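Workshop notebook, paper goods bench
April 13, 2023

Paper cups again, and the gray versus green question 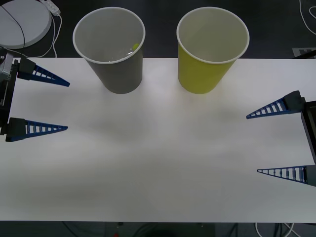
Gray cup and yellow-green cup on the white table, rims up.

Okay, picking this up where I dropped it. I meant to write up the cups properly last time and then the glue order showed up and I spent the whole afternoon on labels, so this entry is partly catching up and partly new stuff from today. If you're reading over my shoulder: the cups are for the party-ware table, the one we want ready by August, and I still haven't settled which colors we're keeping.

First the colors, because that's what I keep going back and forth on. I really like these two next to each other! The gray is quiet and the yellow-green is so cheerful, and with the white rims they look like they belong together even though they're nothing alike. I was sure I'd want the gray out of the set (who buys gray cups for a party?) and now I've been looking at the pair on the white top and I've changed my mind. The gray stays for now. What I'm less sure of is the green. It swings yellow under our lights and I'd like to see it by the window before I call it anything in the notes. Somebody wrote "lime" on the shelf tag and somebody else wrote "pear" under it. I'm going with yellow-green until we agree, and please stop writing on the shelf tag.

The inside of the green one is a pale gray, and I think that's a nice thing to have. A drink looks clean in it. I'd been asking Trivano for samples with the color carried all the way through and they keep telling me it'll cost more, and after today I don't think I care very much. Pale inside is fine. I'll write to them and drop that request.

There's a small yellow-green bit sitting in the gray cup, up by the rim on one side. I like that it's the same kind of color as the other cup. Makes the gray look a lot less gloomy, and it gave me an idea for the table display, which I'll get to further down.

Rims. I've got strong feelings about rims, as everyone here knows by now. A good rolled rim is most of what makes a paper cup nice to hold and drink from, and a bad one ruins it. What I've been doing is running a thumb all the way round and stopping wherever the seam crosses, because that's where they go wrong, there's a little step where the paper doubles up. On the Piltileck cups from the winter batch the step was big enough to catch a fingernail. On the newer ones I can find it only when I go looking. I did 13 from the new sleeve this morning and put 6 of them aside as ones I'd call perfect, and the rest were fine too, just not as smooth at the seam. Nothing I'd send back.

I tried doing the thumb test with my eyes shut, which sounds silly but it really does help. You stop looking at the color and pay attention to the edge. Try it sometime.

Standing and wobble. Same check as before: cup on the white table, empty, light tap near the top with a pencil. The white table is the flattest thing we own so I do everything there now. (The big bench has that dip by the vise and I wasted two days last month blaming the cups for it. Never again!) The taper is what worries me on any cup, narrow foot and wide mouth, it wants to go over once you fill it. So after the empty tap I do it again with water up to almost 9 ounces, which is as full as anyone would sensibly carry one. Two of the winter cups tipped when I did this. None of the new ones did, though one rocked long enough that I held my breath.

Note to self, put a towel down FIRST.

Stacking. Not much to report and I was hoping for more. The new cups nest well and come apart easily if the stack is short. Once it gets tall the bottom ones grip each other and you end up squeezing the cup to pull it loose, and then you've got an oval mouth and it never goes quite round again. I think the fix is on our side. We've been pushing the stacks down to get the lid on the box, and I'd like us to quit doing that and use a taller box. Abreu has one in their list, item 1241, and I've had the page folded over for weeks. I'm going to ask for a single box to try before we commit to a bundle of them. Whoever does the ordering, please don't get the bundle yet, I mean it.

Soak test, started and not finished. I filled three cups after lunch and set them on blotting paper on the windowsill. I'll look at the paper before I leave and again tomorrow morning. What I'm looking for is a ring under the foot. The winter batch gave a faint ring overnight, only from the cold water ones, and I never figured out if that was a leak or plain condensation. This time I've put a dry empty cup next to them so I've got something to compare. I should've also weighed them before filling. I didn't. Next round.

Coffee is a separate matter and I'm leaving it alone. These are cold cups. The Gandeo sleeve has a little line about it printed on the carton and I'd like ours to say the same thing in bigger letters, because people will pour anything into anything. Me included, I had tea in one at ten o'clock and regretted it by five past.

The table display idea. So, the bit of yellow-green in the gray cup got me thinking that we shouldn't sort the cups by color on the table at all. The plan we had was a row of gray, a row of green and so on, very tidy, very dull. What if the gray ones hold things in the other color? Napkins rolled up, paper straws, those little flags we cut too many of. You'd look down into a gray cup and there'd be a bright thing in there. And the green ones you leave empty so the pale inside shows. Keep plenty of bare white table between them, don't crowd it, the gap does a lot of the work. I drew this on the back of the delivery slip and I've pinned it up by the sink. Draw on it if you've got a better one.

Worry about that plan: height. A cup seen from above looks great and from the side it's only a cup, and most people will be coming at the table from the side. We could raise the front edge, or put the display on the low trestles so everybody's looking down at it. The low trestles are under the offcuts. I'm not digging them out today.

Things I want to check with the others before the end of the week:

Do we want the white rim on every color or is there any appetite for a matching rim? I'm for white. I think it's what ties the set together and it hides the seam better too.

Are we naming the colors or numbering them? I'd number them on our side and name them on the carton, so the pear people and the lime people can both be happy.

How many sleeves can we keep flat and dry on the lower shelf? It was damp down there after the rain and the bottom carton has gone soft at one corner. I've moved everything up one shelf for the moment, so if you're looking for the kraft rolls, they're on top of the drying rack. Sorry. They're heavy, get help bringing them down.

Does anyone still have the sample book with the gray swatches? I want to hold it against the cups. I have a feeling the new gray is a touch warmer than the one we picked and I can't tell from memory.

Small stuff. The pencil I use for the tap test is the short red one and I'd love for it to stay in the cup drawer. The scale needs its battery changed. I've used up the last of the blotting paper, so that goes on the list, and get the thick kind, the thin kind curls as soon as it's damp and then the cup isn't sitting flat and the whole test is useless.

Added later, before locking up: no rings under the soak cups yet, and the blotting paper still feels dry where I could reach it. One of the three has gone a tiny bit soft when I press near the foot. Might be me wanting to find something. I've put a pencil dot on the paper beside that one so I know which it is in the morning. Please leave the windowsill alone until I've looked, and don't drink out of them!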